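Outdoor Work Surfaces, Session 4 notes
Ondthorpe Evening Program, Small Spaces course

Okay, these are the notes I promised, typed up from my scribbles and cleaned up a little. If you missed class, read the first two sections before you try the homework, because the homework won't make much sense otherwise. If you were there, you can skip to the part on gaps (we ran out of time and I rushed it).

Where we left off

Last time we talked about indoor desks and how most of the trouble comes from depth. Outside it's a different story. You usually have plenty of depth, and the trouble is the top itself. Garden tables are built for plates and glasses and elbows. Then somebody brings a laptop out on the first nice afternoon and wonders why everything feels slightly off.

I did this for years, by the way. I had a little Nonell bistro table on my back step and I graded whole stacks of papers on it with a pen that kept punching through the page wherever there was a slot underneath. I blamed the pen!

Slatted tops, and why they're slatted

Rain has to go somewhere. A solid top holds puddles unless it's pitched or very well finished, so makers leave gaps. On a rectangular table the slats mostly run in parallel lines, and you can learn them pretty fast: with the grain is smooth going, across it is bumpy.

Round tables are trickier. A lot of them use wedge-shaped slats that fan out from a plain disc in the middle, like slices of a pie. It's a handsome pattern and I love the look of it, but think about what it does to you as a user. The gaps point a different way at every seat. Slide something left to right in front of you and you cross several of them, each at its own slant. The slats are also narrow near the disc and wide near the rim, so the gaps bunch up the farther in you reach.

So the best flat ground on a table like this is in two places. One is the central disc, which is smooth but usually too far away to work on. The other is out by the rim, where each wedge is at its widest. Keep that in mind for the exercise.

The mouse problem

A mouse is my favorite test object for this, because it's small, it has to move, and it complains right away when the surface is wrong. A sheet of paper will let you get away with a lot. A mouse won't.

Two separate things go wrong, and people mix them up. First there's the bump, when the edge of the mouse catches a gap. Second there's the tracking. An optical mouse reads the surface right under its sensor, and when the sensor passes over an open slot there's nothing close enough to read. The pointer skips or just sits there. You can fix the bump by going slower. You can't fix the tracking that way.

I've put a see-through mouse down on the bare slats, with a flat pad farther in, over part of the disc. Look at which way the gap runs behind and below the mouse, and then imagine your normal hand movement on top of it.

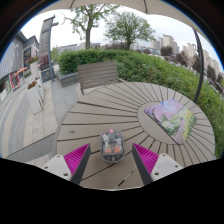 What to put over the gaps

Anything flat and stiff enough will do. A pad with a printed picture works fine for most mice, though very glossy prints can confuse some of them. Thin, floppy pads sag into the slots after a while, especially in the sun. Cork placemats are great. A hardcover book is okay in a pinch, but the height gets to your wrist.

Size matters more than people expect. You want the pad to reach past the gaps on both sides of your hand movement, with a bit left over. And put it where your hand lands, out toward the rim! I see so many pads parked in the middle of the table like a centerpiece.

Color is worth a word too. Taupes and grays are popular for outdoor tops and they're kind to your eyes. White tops in full sun are miserable with a screen. The Bisht folding table we tried in session 3 was the worst offender there, and I still had spots in my eyes on the walk back to my car.

Homework

Find a slatted table (a cafe is fine, buy something). Sit at it for 20 minutes and do ordinary work. Sketch the top from above, mark your seat, and draw in the gaps you crossed most. Then move over one seat and sketch it again. Bring both sketches, they can be ugly.

If you can't get to a table, use the Vurkik plan sheet from the packet and work from that.

Next time: umbrellas, glare, and where the cord goes.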